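Plevov: a cloth and tabletop tidying set

Last updated: Oct 21, 2018

Hi, and thanks for opening the README before opening the archive (I never do that myself). Plevov is a set of 2000 short clips of everyday things being picked up, folded, moved and put away on a tabletop. Mostly it's cloths. I got interested in cloths because they're the part of tidying up that I'm worst at — a box is a box wherever you set it down, but a cloth turns into a new shape every time somebody touches it, and then you have to decide what to call that shape.

I started the labels in February and figured I'd be done in a couple of weeks. Ha! The naming took longer than everything else put together, so most of this file is about names.

What's in the archive

clips/ has the clips, sorted by session. There are 11 sessions.
labels/ has one text file per clip, same name, different ending.
objects.txt is the list of object names, 18 of them, one per line.
heldout.txt lists the 300 clips I kept out of the main split. Please leave them out of training if you want your numbers to line up with mine.
CHANGES is a mess but it's a complete mess.

Each label file has four lines: what was handled, the state it started in, the state it ended in, and a free comment. The comment line is often blank. When it isn't, please read it, I put the good stuff in there.

How I name things

I went with plain kitchen-and-laundry-room words and stuck to them even where a fancier one would fit better. A basket is anything with holes in the sides. A basin has solid sides. A case closes. If I couldn't tell what something was, it's "item" plus a color, and I'd much rather have you write to me about an "item, dark" than have me guess at it.

The color goes after the name, so it's "cloth, blue" and "basket, green". I only use one blue. I had navy in there for a while and kept changing my mind from one clip to the next, so now every blue cloth is just blue. Same story with teal, which I did keep, mainly for the sake of the basin. Expect some leftover "basin, green" labels in the first two sessions — those are the teal one and I haven't gotten around to fixing them all.

Baskets that hang up are "rack basket" and baskets that stand on the table are plain "basket". I know that sounds fussy, but without it you can't tell from a label whether something was put away on the tabletop or up on the wall.

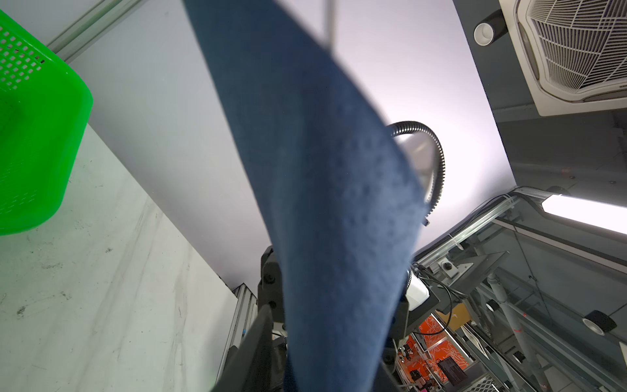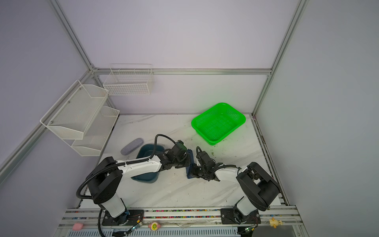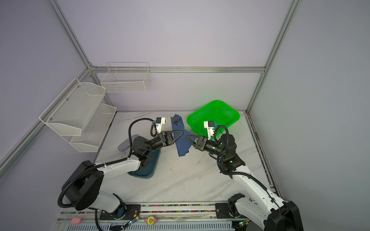 The green basket shows up in all three; in the last one the blue cloth is bunched into a long strip.

Cloth states

These are the words I use for the start and end lines:

flat: lying open, corners out
halved: one fold, edges more or less together
quartered: two folds
strip: long and narrow, whether folded that way or just bunched that way
bunched: no shape I can name
held: off the table and hanging or pulled tight
in: inside a basket or basin, any shape

I went back and forth on "strip" for ages. A neat strip and a scrunched-up strip look pretty different to a person, and if you're teaching somebody to put away dish towels you'd only be happy with one of them. But they come from the same kind of pull, and splitting them left me with a pile of clips I couldn't place. If it bothers you, the comment line says "neat" when I thought it was neat.

"Held" is for when the cloth is in the air at the very start or very end of the clip. If it only gets lifted in the middle, that isn't in the label at all. Sorry! I may add a middle line someday.

Things that aren't cloths

For everything else the states are simpler: on table, in, stacked, or upright. Upright means standing on its narrow side, the way you'd put a book on a shelf. If something else is propping it up, it still counts. An eyeglasses case has open and closed as well, but I only wrote those down when I was sure.

Small stuff resting partly on a cloth was a headache. I settled on labeling the cloth first and mentioning the other thing in the comment, so search for "on cloth" if those are the clips you want.

Crumbs, specks and scuffs on the tabletop have no label. I thought about it for maybe an hour and decided my life was too short.

Known problems

Session 4 has two clips with the same number. Use the longer one.
"Quartered" is overused in the early sessions. Some of those are folded in thirds, and I had no word for thirds until session 7 (it's "thirds").
Close views can be hard to label when a cloth covers most of what's there. I went with whatever the wider view showed, so a label may mention something you can't find in the close one.
"Tray" and "basin" got mixed up all over the place. Treat them as the same thing.

Using it with the other sets

The object names match the ones in Vollotow, apart from "tray". They don't match Anau, which uses its own list with colors first. There's a little conversion script for that in tools/, and it handles everything except "item", so check those by hand.

If you find a wrong label, send me the clip number and the word you'd use in its place. I read all of them and I change more of them than you'd think — "rack basket" came in that way, and so did "thirds".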